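Clarnley clinic opens heart failure program

10/30/18

The Ouali Heart Clinic in Clarnley has opened a new program for people who live with heart failure. It started in August with a small group of patients, and it is now open to everyone in the Clarnley and Bendus area who has a referral from a family doctor.

Patients in the program come to the clinic for nine weeks. In each visit they meet a nurse, who checks their weight, blood pressure and medicines, and after this they do light exercise under supervision. The centre has room for up to 20 patients at one time.

"Many people go home from the hospital with a long list of tablets and they are afraid to climb the stairs," said Dr. Ilham Younis, the cardiologist who leads the program. "We want that they learn what is safe for them, and also which signs they must not ignore."

These signs include fast weight gain over a few days, swelling of the ankles, and shortness of breath when lying flat. Dr. Younis asks patients to write down their weight every morning, before breakfast, and to bring the notebook to each visit.

Henryk Urbańczyk, 67, from Bendus, was in the first group. He had a heart valve repaired last year and was tired most of the time after it. "Before, I was walking to the mailbox and then I had to sit," he said. "Now I go with my neighbour to the river and back. It is slow, but we go."

The exercise part is led by physiotherapist Rachid El Sherbiny, who worked before at the rehabilitation centre in Firnen. A dietitian, Essam Tazi, gives a talk about salt in everyday food and helps families to read the labels. Husbands, wives and grown children are welcome at this talk. 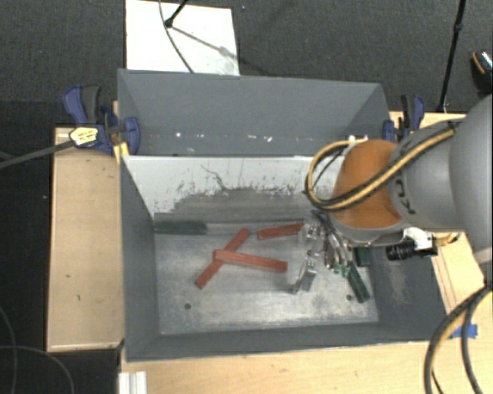

How to join

Ask your family doctor for a referral to the heart failure program. Patients who already see a cardiologist at the clinic can ask at the front desk. The next group has its first visit in eight days, and some places are still free. Please bring a list of all your medicines, also the ones you buy without a prescription, and comfortable shoes.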